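About Warnix Frames

Warnix is a picture framing shop. People walk in expecting dental software, on account of the name, and a few have stayed to get a diploma framed so the trip wasn't wasted. We cut mats, join corners, replace glass and give opinions on gold leaf, mostly when asked.

The shop opened on Turkier Street in what used to be a shoe repair place. You can still smell the polish in August. We started with one miter saw, a secondhand mat cutter and a sign that spelled "framing" with two m's. The sign was corrected in March of our second year, after a customer offered to pay for it.
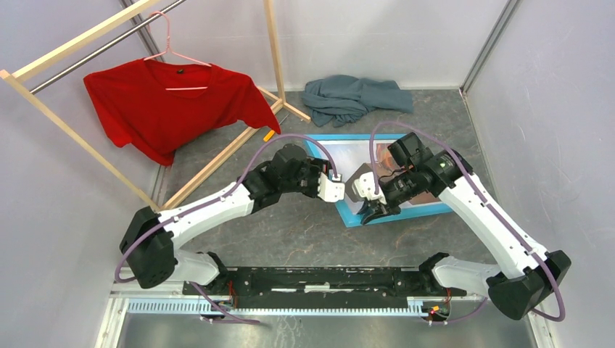
Words by Padmavathi Reddy, owner and head framer

I learned the trade at Cabrera & Daughter, where I spent my first summer sweeping up and my second being told I swept wrong. Mrs. Cabrera had strong feelings about dust. One speck under the glass and the whole job came apart again, and she would stand there while you did it. I resented this for years and now do the same to everyone who works here.

There are eight of us these days. Between us we keep around 200 molding samples on the wall, of which customers choose the same plain black one. We've made our peace with it. It is a good black. If you'd like to be talked into walnut, come before noon, when we have the energy.

What we frame: prints, oils, needlework, football shirts, maps, wedding invitations, a child's cast (signed), one very flat trout. We don't frame anything still damp. Jobs up to 42 inches on the long side go through the front counter. Anything bigger comes in by the alley door, so please call first and bring a friend with a strong back.

The back of a frame gets as much of our attention as the front, and you will be paying for that, so you may as well know. It gets a sealed dust cover, proper hangers and wire rated well above the weight of the piece. Bring in an old frame and the first thing we'll do is turn it over. Backs are where the previous framer left his tape, his staples and, on one occasion, his lunch receipt.
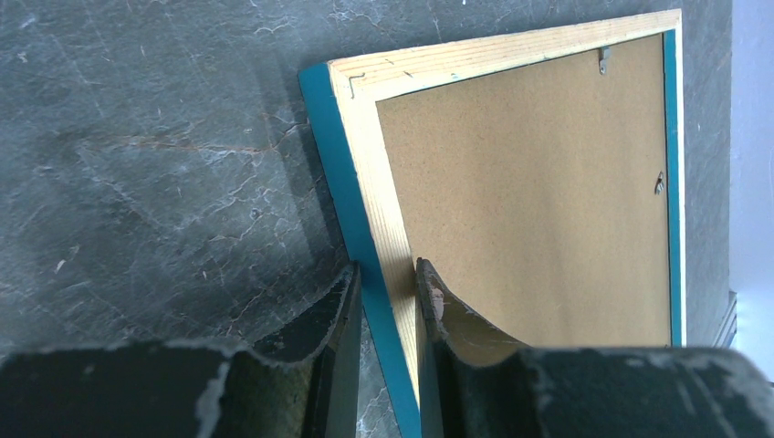

Prices and how long it takes

A small ready-cut mat and frame starts at 80 dollars. Custom work is quoted at the counter, in pencil, and the pencil figure is the one you pay. Most orders take three weeks. December orders take as long as they take, and we have a jar of mints for those conversations.

We're two doors down from the Himov Bakery, open nine to five-thirty. Park behind the building. The spot marked "Reserved" is for the bakery van, and the driver is less patient than we are.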